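Lilturstead workshop news: the practice cell gets its service

30/11/2020

If you have been wondering why the simulator has been so busy this month, we have been giving the Kukov cell its proper service, and it has been great fun! The cell passed 3000 grasps back in August and the fingers had started closing a touch late on thin handles, so Adel Saber took the real gripper off the arm and we moved all the practice runs over to the rendered version until it was back together.

Adel cleaned the finger joints, swapped both pads and found a worn pivot pin on the left side (the one we had been blaming on the software for weeks - sorry, software). The new pin came from Gidetti and went in first time. He then put in 36 open and close cycles by hand before letting the motor anywhere near it.
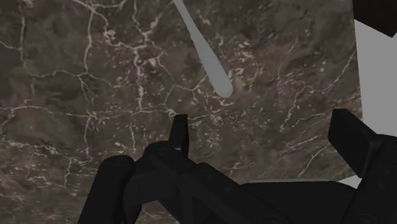

The simulated wrist view, with the fingers open and the grey handle shape lying on the veined marble.

We love this marble. It is a busy, blotchy surface full of pale veins, and it gives the vision side a really hard time, so it makes a lovely test after any change to the finger settings. The plan is 64 runs on it with the new opening width, then the same again on a plain top.

One thing to remember if you book the cell: the settings file now lives in the Echevarría folder, and the old copy still has the old finger offset in it. Please load the new one and let the gripper warm up for 10 minutes before you zero it. Adel has taped the zeroing steps inside the cabinet door, and he would like his small hex keys back.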